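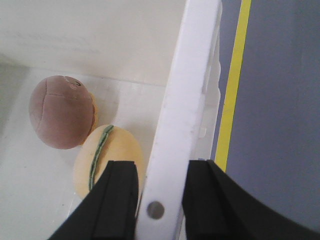 Two of the soft toys in the white bin, the brown one and the pale yellow one with the wavy green stripe.

Tulville Toy Library, minutes of the monthly meeting
June 25, 2021, back room at Lusorero

I took the notes again, so any mistakes are mine. We started late and I missed the first few minutes hunting for a pen that worked.

Last minutes
Read and agreed, with one fix. I had put the shelf delivery down for the wrong week. Sorry!

Soft toys
We spent most of the evening on this one (I did warn people). The pretend food has been spread over too many boxes, and families keep borrowing half a meal. We had a go at sorting it on the spot and it got pretty lively.

The brown toy in the white bin was the big argument. I say it's the top of a hamburger bun, and most of the room came around to that, but one vote went to a chocolate roll and I promised to write it down. It has a small dark spot near the top with a scuffed patch next to it. Could be a hole, could just be wear. I'm going to look at it properly at home with a needle and brown thread handy, and if it's a hole I'll close it up before it goes out on loan again.

The pale yellow one has what looks like a lettuce leaf running down it, so we're calling it a sandwich of some kind until somebody comes up with a better name. It goes on the same card as the bun, number 1559. The old card, 1149, gets crossed out and not used again, please, we've had enough trouble with recycled numbers.

Agreed: all the pretend food lives in white bins from now on, no lids, and the bins go on the low shelf where the kids can reach. The bins need a wipe before we reopen. There are specks and smudges on the bottom of the one we had out, and I'd rather parents didn't see that first thing. I'll bring cloths.

Wooden train
Still missing 2 bridges. We wrote to the last family on the card and haven't heard back. Leave it on the shelf with a note tied to it.

Money
We have 3608 in the account after paying Bodnár for the shelves. Everyone was happy with that. There was a question about whether the Skirik catalog is worth ordering from again, as the postage was steep last time. We didn't settle it. I'll get a price for play plates and cups and bring it next time.

Winter party
Too early to plan, but we talked about it anyway for quite a while! Lusorero can give us the big room in December if we ask soon. I'll ask.

Other things
The label printer is out of tape. The door sticks in damp weather, so push low down by the hinge side. Someone left a blue umbrella, and it's hanging on the hook by the sink.

Next meeting same place, same time. Bring your own mug, we're short.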